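Small Trays and the Guest Washroom Shelf

Since January, this blog has recorded the gradual reorganization of the household at Arner, and the present entry concerns soap dishes and other small trays. The subject is a modest one, but it has occupied two full evenings.

The guest washroom shelf is 40 centimeters long and had become crowded. All loose items were removed, and each was assigned to a tray or returned to the hall cabinet. Bar soap requires a ridged base, so that water may collect beneath it. A flat tray is better suited to hairpins, cotton pads and similar dry articles.

Before anything is placed on the shelf, the arrangement is tried out on a large sheet of colored paper – a practice adopted from the Zarkivico storage guide. Pale paper is preferred, and an open space is left between trays so that each can be lifted without disturbing its neighbor. A clear tray takes on the color of whatever is under it and should be judged with that in mind. A yellow one does not, and it is easily found in poor light.

The kitchen windowsill will be addressed in the next entry.

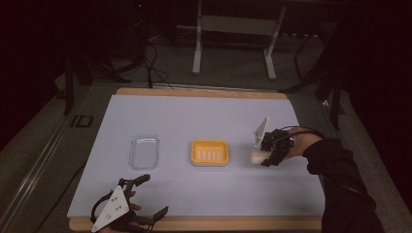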